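3.2 Materials and shelving in the reading rooms

The study covered two children's reading rooms, Grurnitz and Skavdale, which share one catalog and one budget line for picture books. At the start of the work the catalog held 1361 titles for children under eight. Of these, 500 were kept at Skavdale, and the rest were split between Grurnitz and the closed stack. Both rooms use low open bins for the youngest readers and upright shelves along one wall for everyone else.

Books were sorted by the scheme set out in Insaurralde's earlier notes on the Godoy collection. A title was placed by what a child would ask for (animals, counting, colors, bedtime) and then by language. Author order was dropped in March, after staff reported that parents seldom used it. Fermín Sosa checked the labels in both rooms and corrected those that did not match the catalog.

Titles that fit more than one subject were the main source of disagreement. Our rule was to read the cover text first and open the book only if the cover left the matter unsettled. Where two subjects were named with equal weight, the book got both labels and was shelved under the first. 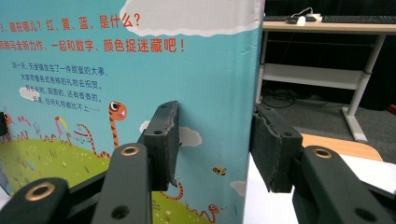
Figure 2. Chinese-language picture book with double subject label (colors; numbers).

Double labels were more common in the Chinese-language bins than we had planned for, and the Pliltura label sheets had to be reprinted once. Cover text in this group often runs to several lines and speaks to the child directly. The book in Figure 2 asks what red, yellow and blue are, and a second line in the same red-orange print invites the reader to play hide-and-seek with numbers and colors. The smaller black text turns to the story, in which people bring gifts to celebrate a sweet event in Angel Town. We treated such story text as secondary and did not add a label for it. Books with no subject on the cover were set aside and read in full by both labelers.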